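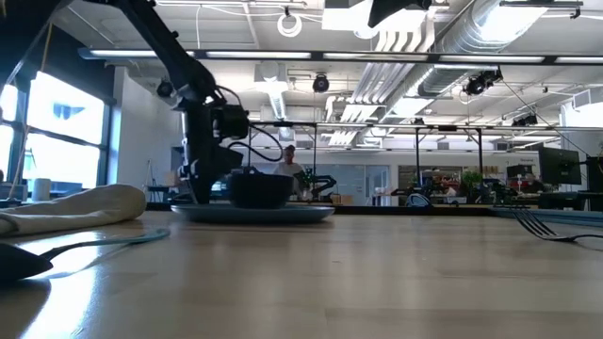
A place setting on the practice table, with the arm in among it.

Home News Clubs What's On Write for Us Contact

Laying the table the hard way: a chat with the Arko team

March, by the clubs correspondent

I got lost twice finding room 403, which is at the far end of a corridor I'd have sworn was only stores, and by the time I arrived the captain of the Arko team had made me a tea and drunk it. She made another one. She's in her final year, she has been in the club since her first term, and she talks very fast, so if there are gaps in what follows it's because my handwriting gave up.

Arko is the name of the project as well as the team (they argued about this, apparently, for most of October). The job is to get a robot arm to set a table and then clear it again, and in a few weeks they take it to the Plender, the student contest that Dretstead hosts every spring. I'd never heard of the Plender before this year. "It's bigger than you'd think," she told me. "You get a hall full of people all watching a fork."

I asked what was so difficult about a fork. That got me a look!

"It's flat," she said. "It's thin, it's shiny, and it's lying on something that's also flat. You pick one up by sort of getting a nail under it, don't you? You don't even know you do it. We haven't got nails." She held up a finger and thumb and pinched at the table edge to show me. "If you come down too high you close on nothing. Too low and you're pushing on the table, and then everything stops and we all say a word I'd like you to leave out."

The cloth napkin is the one she hates most, though. A plate is the same shape every time you meet it. A napkin has ideas of its own, and a folded one is worse than a flat one, because it can come undone on the way. They spent the whole of January on napkins. "I dream about them," she said, and then, after a bit, "I'm joking, but I did have one dream."

So how do you teach it? I'd pictured somebody typing in numbers, and there's a bit of that, but most of the teaching is done by hand. One of the team steers the arm through the job, over and over, and the movements and the camera views are saved together. That all goes into Ayaaba, which is the club's own training code, handed down from year to year with (she says) some very strange comments in it. By the day I visited they had 367 saved goes at the table, and she could tell me which ones were hers because hers are the slow ones.

"I'm careful. Other people would say dithering. The thing is, it learns the dithering as well. We had a version that went up to the bowl and just sort of hovered, and everyone turned round and looked at me."

Does that bother her? Not a bit, she said, she was rather proud of it.

We talked for a while about bowls, which I'd assumed were the easy part, and they are if there's one of them. The clearing half of the contest is where it gets fiddly. You're allowed to stack, and stacking saves trips, so of course everybody wants to stack, and then you've got a small bowl sitting skew inside a big one and a decision to make. Do you take them both by the big rim? Do you straighten the small one first? "A person wouldn't think about it at all," she said. "We had a meeting about it. With biscuits." The view from the wrist is the one they lean on for this sort of thing, as from anywhere else the arm tends to be in its own way.
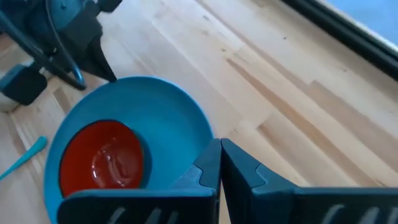

One of the others, who'd been half listening, put in that he would always go for the big rim and hang the consequences, and that the team lost more time last year through being tidy than through dropping things. He had plainly said this before. The captain said he could run the clearing round himself if he was so sure, and he said fine, he would, and I think that may have settled something they'd been putting off.

Last year, by the way, is a sore point. They came sixth. A round at the Plender lasts 15 minutes and the team had finished laying with loads in hand, then somebody noticed the fork was on the wrong side of the plate. It's a rule and they'd all read it. "The robot did exactly what we'd shown it," the captain said. "It was beautiful. It was on the wrong side, and it was beautiful." Their best practice run this spring got the full setting down in 95 seconds, and she made me promise to say it was only the once.

I wanted to know whether it's all engineers. It used to be, she said, but there's a nursing student now and a couple from languages, and one of the languages people turns out the smoothest demonstrations of anybody. Nobody has to be able to code to join. You do have to be patient, and you do have to put the crockery away afterwards, and it's the second one people fall down on.

What about after the contest? She's got a job to go to in the autumn, something with warehouses that she was a bit vague about. She'd like next year's lot to try glasses. Proper ones, see-through. The club has always used things that bounce and she reckons it's time. "I won't be here to sweep up, so I can say that."

I had a turn at steering before I left. I was told to move the spoon a short way to the left. I moved it a long way to the right, and then on to the floor, and it was very kindly not saved.

New people can drop in from five o'clock on any club evening in term. Bring a mug, they're short of mugs.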